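Jalano Dowels, version 2

Hi, and thanks for poking around in here! Jalano Dowels is a set of demonstrations of small tabletop jobs with wooden dowels, recorded by hand with two of our handheld grippers. I wrote this card for people who want to train on the data, and also a bit for myself, so that I stop answering the same emails.

Last updated Aug 16, 2026

What's in it

438 demonstrations, almost 35 GB unpacked. Each one is a single attempt at a single job: pick up a dowel, hand it from one gripper to the other, stand it up, or sort it into a bowl. There's a text label for the job and a yes/no field for whether I thought the attempt worked. I kept the bad ones. If you only want clean ones, filter on that field before you do anything else (I forgot once and lost an evening to it).

Every demonstration folder has the video, a pose track for the wrist, the jaw opening over time, and a small notes file. The notes file is often empty. Sorry! When it isn't, it's worth reading.

How I recorded it

Version 1 was done by remote control, with a leader arm on my desk and a follower arm across the room. It was slow going, and my hands never felt connected to what the jaws were doing. For version 2 I switched to holding the gripper myself, which I like so much more — you feel the dowel through the linkage when it starts to slip, and you fix it without thinking.

Most of the work happened on a towel-covered table with household stuff left around the edges. The grip I use most is a plain pinch between the two padded jaws, with the dowel left free to stick out past them.
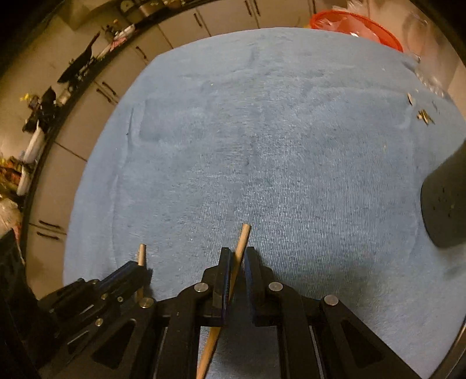 A reader called Yüksel wrote in to ask whether the demonstrations would still be useful on an arm with a shorter reach than mine, and added that the handheld recordings looked smoother than the remote ones but wandered farther from the table. I think both points are fair. My wrist goes wherever it wants, and your arm may not be able to follow. There's a script called check_reach that takes your arm's limits and lists the demonstrations it can't copy. Run that first.

Format and loading

Files are grouped by job, then by session. Poses are in meters and quaternions, w first. Please check the w thing, it bites everybody. The loader lives in the Darkero folder (old project name, I never renamed it) and reads one session at a time so it won't eat your memory.

Known problems

The pose track jumps now and then when I turn the gripper quickly. I flagged the jumps I found, but I'm sure I missed a few.

Jaw opening in the February sessions was logged with the wrong zero. The loader corrects it, but if you read the raw files you'll have to subtract the offset in the session header.

I'm right-handed and it shows. Left gripper motions are shorter and a little clumsy, so don't mirror the data and expect it to match.

License and contact

Free for research and teaching. If you train something on it, I'd love to hear how it went, including when it went badly! Open an issue under the Tisley tracker and put the session name in the title. Pull requests for the loader are welcome too — small ones get merged faster.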